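# Laundry firm Daronow puts folding machines on hold, keeps people at the table

Daronow, a wash-and-fold service with one plant and a delivery route, will not replace its folding tables with automated equipment this year. The company said in April that it had looked at machine folding for everyday clothing and decided the work is still faster and cheaper by hand.

The decision affects the evening shift in Banden, where 18 people sort, fold and bag household laundry. Their hours stay as they are. Daronow had told staff over the winter that up to half the folding stations could be changed over if a suitable machine was found.

Large laundries have used folding equipment for a long time, mostly for sheets, towels and tablecloths. Those pieces are flat, they come in a few sizes, and they can be fed into a machine one after another with the edges already straight. Daronow has run a towel folder since it opened the Banden plant, and that machine is staying.

Household laundry is a different job. A single bag can hold baby clothes, gym shorts, a fitted sheet, a sweater with one sleeve inside out and several pairs of jeans. Someone has to find the top of each piece, shake it out, turn it the right way and decide how it should be folded. The folding takes a few seconds. The part before it can take longer, and that was the part the company most wanted help with.

Daronow looked at two kinds of equipment. The first was a feeder-type garment folder, sold under the name Povetti, which needs a worker to clip each shirt or pair of pants in place. Staff found that by the time a pair of pants was clipped, an experienced folder could have finished it. The machine also refused thick items, and anything it refused went back to a person.

The second was a set of two robot arms trained on examples of people doing the same job. Daronow did not buy or rent arms. It watched a demonstration at Magalhães, an engineering company that works on handling soft goods, and sent a mixed load of its own test clothing to be folded.

Jeans were among the items both sides wanted to see. They are heavy and hold a crease, which makes them easier than a thin T-shirt in some ways. They are also stiff at the seams, and a fold that starts crooked at the waistband gets worse by the time it reaches the cuff.
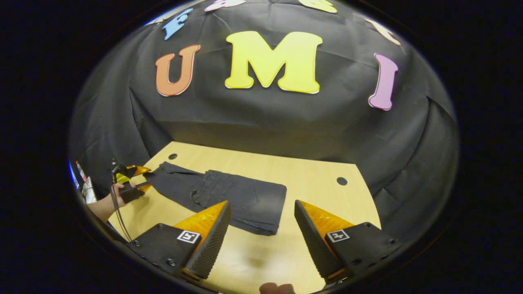 *A pair of dark gray jeans folded on a table, with hand-held grippers at work.*

Using hand-held grippers is one way to gather examples of a chore. A person does the task with the same sort of fingers a robot would have, and the recorded movements are used to train the arms. It is quicker than steering a robot by remote control, and it can be done on an ordinary table. The limits are the same ones a robot has. Two flexible fingers can pinch a hem, but they can't feel for a second layer of cloth the way a hand does.

In the Magalhães demonstration, the arms folded pants and hand towels with few problems when the items were laid out flat beforehand. Results were weaker when the same items were dropped in a heap. The arms often picked up a pair of pants by the middle of one leg, put it down and tried again. Socks were left out of the demonstration altogether.

Daronow said the finished folds were good enough to send to a customer. Speed was the problem. The arms took 2 minutes on a pair of pants that started in a heap, and one of the company's folders would be well into the next customer's bag by then.

Cost also counted against the change. The Banden building would have needed new wiring along one wall and a fenced area around the arms, taking up floor space now used for carts. A worker would still have been needed at each station to empty pockets, check for stains and keep one customer's clothes apart from another's. The company handles 2000 bags in a normal month and said mixed-up orders are already its most common complaint.

Some of the folding staff had asked to try the equipment before any decision was made. Several said they would be glad to hand over fitted sheets, which are the least popular item on the shift and one that neither type of machine could manage. Others were more worried about being moved to the sorting room, where the work is heavier and the air is warmer in summer.

The company does plan to automate smaller steps. A bagging machine will be installed at the end of the line, and printed tags will replace the handwritten slips now pinned to each order. A scale at the front door will weigh incoming bags so that drivers don't have to. None of these changes will cut jobs, according to a notice put up in the break room.

Home users waiting for a folding robot are likely to wait longer than laundries. A plant can set up one table, keep the light the same all day and run the same motion again and again. In a home, the clothes may be on a bed, in a basket or over the back of a chair, and the finished stack has to go into a drawer that may already be full.

Magalhães said it will keep working on pants and towels and then move to long-sleeved shirts. It has not set a date for selling a folding system and would not give a price. The company is also looking at packing work in shops and stockrooms, where boxes and bags are easier to grip than loose cloth.

Daronow expects to look at folding equipment again in 9 months. It will use the same test load, with the fitted sheet included. Until then, the evening shift starts at 4 p.m. as usual, and the company is taking applications for one more folder and a part-time driver.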